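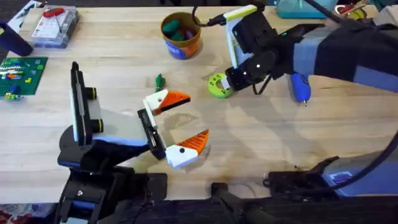 About us

Hi! I'm Marlene Gauthier, and I run Plenden with my business partner Jarmila Sýkora. We're a small robotics shop in Clindon. Our work is two-armed tabletop robots, the kind that pick up a marker, pass it from one hand to the other and put it where it belongs, and most of our customers are labs and small manufacturers who want that sort of fiddly handling done over and over.

Most company pages start with the big dream. Ours starts with a fault, since that's what people ask us about when they call.

The short version: one April, a pair of our arms at a customer called Nasution closed on the same marker and neither one would let go. The giving arm was waiting to feel a tug before it opened. The taking arm was waiting to feel the load go slack before it pulled. So they both sat there squeezing, the motors got hotter, and after 20 seconds the shoulder on one side hit its thermal limit and shut itself off. A shoulder with no power drops. The arm came down across the table and the elbow landed a hand's width from a technician who had leaned in to see what was the matter.

She was fine (she's been very gracious about it, and still sends us holiday cards). I was not fine. I drove out there that same evening, and Jarmila met me with a box of spare joints and a terrible sandwich, and we sat on their floor reading logs until they turned the lights off on us. 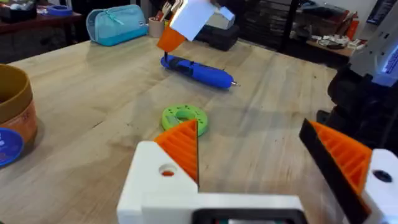
What we found was embarrassing. The stall had shown up before, in our own shop, 7 times in 532 logged handoffs. Every single time somebody had nudged the marker, the arms had carried on, and we'd written "operator assist" in the notes and gone to lunch. We had a column for it and everything! It just never got treated as a fault.

So we changed how we work, and that's really what this page is about. The stuff we do now:

Any touch from a person during a run is a failure. It gets a number and an owner, even if it was a tiny little poke.

The arms have a time limit on a handoff. If the marker hasn't changed hands by then, the giving arm keeps its grip, the other one opens and backs off, and everything stops and waits for a human.

An overheating joint lowers itself slowly before it cuts out. This one took Jarmila most of a summer, and she'll explain the braking curve to you at length if you let her. Please let her, I've heard it.

We stay out of reach while the arms have power. Yes, all of us, yes, even if it's only to straighten something.

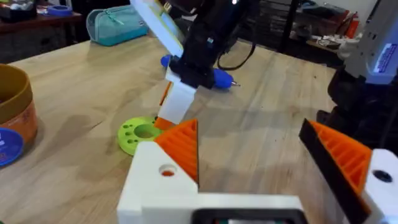 The piece of software that came out of all this is called Drikilent. It watches the grip on both sides and decides which hand is in charge at any moment, so there's never a stretch where both are politely waiting on the other. Before a new version goes to a customer it has to get through 500 handoffs in a row with no help, and if it stalls on number 499 we start over at one. That has happened. I went for a long walk.

We still get faults, of course. Pens slip, cables snag, a finger pad wears down and starts grabbing things crooked. When one of them affects a machine you own, we'll call you, and we'll send you the log along with what we think went wrong, including the parts where we're still guessing. If you've had an odd stall or a drop on your own setup, even if we didn't build it, write to us and put "stall" in the subject line. Jarmila reads those first, usually before breakfast.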